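## 3. Setting and materials

### 3.1 The bedside unit and its bin

The work reported in this section concerns the smallest waste point in the furnished room: the bin kept beside the bed, the liner that goes into it, and the surface on which the liner is put down while the bin is being changed. Earlier studies of household waste have dealt mainly with kitchens, where the bin is large, has a fixed place and is emptied often. The bedroom bin has received little attention, although it is the one that residents in our survey were most likely to leave unlined. Figure 2 gives two views of the same corner.

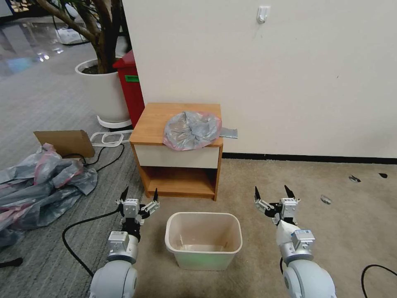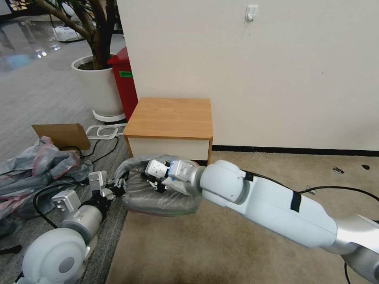 **Figure 2.** Bedside corner with grey bag and small cabinet. First view: unlined bin on the floor, with the bag on the top of the cabinet. Second view: the bag bunched in front of the cabinet.

The survey was carried out in furnished lets managed under the Zullau scheme. A total of 92 rooms were included. Each room had been supplied with a bedside cabinet and a bin as part of its basic furniture, and residents were free to place both as they wished. Rooms in which the bin had been replaced by the resident were kept in the sample, provided that the replacement stood on the floor and had no lid. Bins with lids raise separate questions of fit and were dealt with in the earlier Valtimero report.

Residents were asked where the bin usually stood, how often it was emptied, whether a liner was used, and where spare liners were kept. They were also asked to describe, in their own words, what they did from the moment they decided to empty the bin to the moment a new liner was in place. The written accounts were short, in most cases no more than two or three sentences, and were coded by two readers working separately. Where the readers disagreed, the account was read again and a single code agreed.

### 3.2 Liners

Liners in domestic use are sold by volume, and the volume printed on the roll is often larger than that of the bin for which it is bought. Residents gave two main reasons for buying large liners: the same roll could be used in the kitchen, and a generous liner could be folded well down over the rim. The second reason deserves some care. A liner that is too wide does not grip the rim, and the extra material gathers in loose folds on one side. Once light waste is dropped in, the folds tend to be drawn down into the bin, and the liner must be pulled up again by hand.

For the fitting trials we used liners from the Clesasico range in two sizes, referred to here as *close* and *loose*. The close size was chosen to leave a fold of one hand's width over the rim of the test bins. The loose size left at least twice that. All liners were taken from the roll, opened fully and shaken once before fitting. Drawstring liners were left out of the main trials, as the string holds the neck closed until it is worked free and so adds a step that plain liners do not require.

Liners were handled in one of three conditions. In the first, the liner was fitted straight from the roll. In the second, it was laid in a loose heap on the nearest raised surface and picked up again after the bin had been put in position. In the third, it was folded flat. The second condition was included at the request of the reviewers of the pilot study, who noted that it came closest to the habits described by residents. Our written accounts support this view. Many residents mentioned putting the liner down at least once, most often on the bed or the bedside cabinet, and several reported that it had then slipped to the floor.

### 3.3 Surfaces and clearances

The top of a bedside cabinet is small and is rarely free. Lamps, books, glasses and chargers were all named in the accounts, and the space left over was in many rooms too narrow to hold an opened liner. Material that hangs over the edge is easily caught by a sleeve or by the bin itself as it is lifted. For this reason the trials were run first with the cabinet top clear and then with a lamp and a book placed at the rear.

Clearance in front of the cabinet was recorded in each room. A bin standing directly before the cabinet blocks access to the drawer, and residents who kept it there said that they moved it with a foot several times a day. Such movement matters more where the floor covering changes. A light bin set across the join between two coverings may rock if one stands higher than the other, and this was named as a nuisance in a small number of accounts. The height difference was measured where such a join was present.

Open shelves below the drawer were noted separately. The Huttunen guidance on small rooms recommends keeping spare liners within arm's reach of the bin, and the lower shelf would appear to be the natural place for them. Few residents used it in this way. Shoes, bags and papers were more common, and spare liners were generally stored in the kitchen – often under the sink, behind cleaning products. The walk to the kitchen was the reason most often given for leaving the bedroom bin unlined.

### 3.4 Procedure and scoring

Each trial began with the bin unlined and upright on the floor. The person taking part was asked to fit the liner and to stop when satisfied with the result. No time limit was set. The finished liner was then scored on three points: whether it reached the base of the bin, whether the fold over the rim was complete, and whether air was trapped between the liner and the wall of the bin. Trapped air proved the most common fault with the close size. It was cured in nearly every case by pressing the liner down and outwards with an open hand before folding the rim.

A light load of crumpled paper was then added, and the fold was inspected again after the load had settled. Trials in which the liner slipped below the rim on any side were scored as failures, whatever their earlier score. Torn liners were replaced and the trial repeated; tears were recorded but did not count against the person taking part.

Results are given for each handling condition in Section 4. Rooms in which the cabinet had been moved away from the bed are reported separately, since the reach to the bin differs too much from the standard layout for the scores to be combined.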